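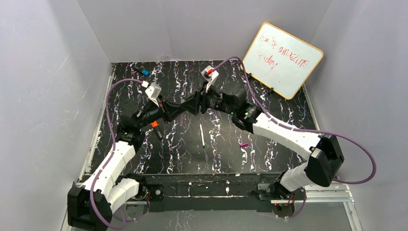 The two-arm cell with the grippers nearly meeting over the table, purple cables looping along both arms.

Fixing a right arm that drops out mid-handoff

I lost most of June to this one, so let me save you the trouble! My right arm kept quitting partway through a run. The Kodero log would spit out "joint 5 timeout" and the arm would just go limp (cue me lunging for the stop button). I swapped the power supply first. Waste of money.

The culprit was the cable. On my build it leaves the wrist, runs along the upper arm and swings out wide past the elbow, and every time the arm reached for the middle it tugged on the elbow plug. One pin had worked itself loose after 1,300 cycles.

What to do:

Hit the stop and kill power at the wall. Hold the arm up with one hand before you do — it falls fast, and those fingers pinch.

Open the elbow cover (2 screws on the Histance housing) and wiggle the plug gently. Any play at all and you've found it.

Push the pin back in until it clicks. If it won't click, replace the whole plug. I got mine from Tsang and it fit fine.

Now redo the loop. Move the arm by hand to its farthest reach and leave enough slack that the plug never feels a pull. Too much is bad too, because it'll snag the other arm.

Power up and run 100 handoffs at low speed with nobody leaning over the table. Watch the log for timeouts.

Mine is clean so far, though I still check that plug every couple of weeks — the left arm's too.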